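5. Appearance Records and Performer Fees

5.1 Before you start

This section covers entering appearances for recurring and day performers in Nandov, and passing the approved totals to payroll. It applies to serial drama productions set up under the episode calendar. For one-off specials, use section 7.

You need the Production Coordinator role or higher. Users with the Viewer role can open the Appearances screen, but the Save and Submit buttons are grayed out.

The following must already exist in the production file:

- a published episode calendar for the current block
- a performer record with a contract type (Recurring, Day, or Background)
- at least one rate card

NOTE: Performers imported from Riis arrive without a contract type. They show a yellow marker in the cast list until one is set.

5.2 Adding a rate card

1. Open Cast > Rate Cards and select New.
2. Type a name for the card. Names can be up to 18 characters long and cannot be changed after the first submission.
3. Choose the basis: Per Episode, Per Shoot Day, or Monthly Retainer.
4. Enter the base amount in the production currency. Do not type the currency symbol.
5. If the performer is paid extra for a second episode shot on the same day, check Same-Day Uplift and enter the amount.
6. Set the start date. Leave the end date blank for an open card.
7. Select Save.

A Per Episode card with a base amount of 800 and a same-day uplift of 425 gives a line total of 1,225 for two episodes shot on one day. The uplift replaces the second base amount. It is not added on top of it.

CAUTION: Changing the start date of a card that is in use recalculates every unsubmitted line attached to it. Export the block first (section 5.6).

5.3 Entering appearances

1. Open Cast > Appearances and pick the block from the list at the top left.
2. Select the performer. The grid shows one row per episode in the block.
3. Mark each episode in which the performer appears. Press the space bar to mark and unmark.
4. In the Type column, choose Speaking, Non-speaking, or Voice Only.
5. Enter the shoot date for each marked row. Two rows with the same date are treated as same-day.
6. Select Save. The line total appears in the right-hand column.

Scenes that were shot and later dropped from the edit stay payable under most contracts. Leave the row marked and set Type to Shot, Not Aired. Flashbacks that reuse old footage are entered as Repeat Use, and Nandov looks for a repeat rate on the card. If there is none, the line total is zero and the row turns orange.

5.4 Notes and attachments

Each row accepts one note and one attached file. Notes are visible to everyone with access to the block -- including agents, if the agent portal is switched on. Attachments are visible to coordinators and payroll only.

1. Select the paper clip at the end of the row.
2. Choose a file, or drag it onto the panel.
3. Type a caption. The row cannot be saved with the caption field empty.
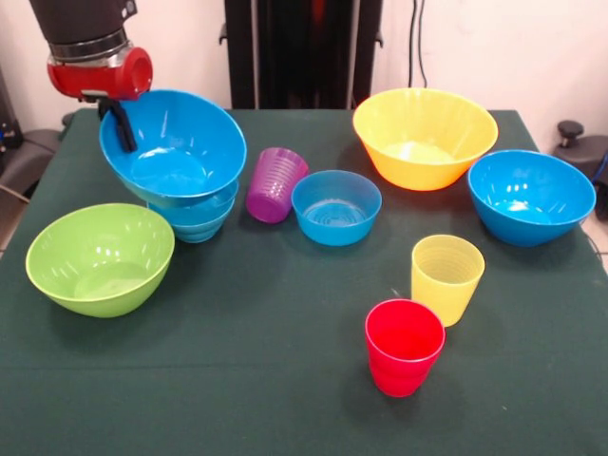
Figure 5-3. Blue plastic bowls, the top one tilted and held at the rim.

Attachments are kept until the block is archived. To replace one, delete it and attach the new file. The caption is deleted with it.

5.5 Submitting a block

1. Check that no rows are orange.
2. Select Review. The summary lists each performer with the number of appearances and the total due. In the sample production Julstead, the line for Boonsong Yimyam reads 3,320.
3. Compare the summary with the signed call sheets.
4. Select Submit and enter your PIN.
5. The approver named in Production > Contacts receives a request. In the sample production this is Napaporn Chuensuk.

Submitted rows are locked. The approver can return a single performer without returning the block. Returned rows unlock as soon as the coordinator opens them.

NOTE: A block submitted after the February cutoff is carried into the next pay run. The cutoff for other months is set by payroll under Calendar > Pay Runs.

5.6 Exporting

1. Open the block and select Export.
2. Choose CSV or PDF. Only CSV can be imported back.
3. Select whether to include notes. The default is No.

Performer bank details are never written to the export file. Fee totals are, and a PDF has no password unless you set one in step 2 -- store it where the call sheets are stored.

5.7 Messages

"No card for date": The shoot date falls outside every rate card attached to the performer. Add a card or correct the date.

"Type mismatch": A Background performer has a row marked Speaking. Change the contract type or the row type.

"Block in use": Another coordinator has the grid open. Wait, or ask an administrator to release the block.

Section revised 2022-01-08, Ideck documentation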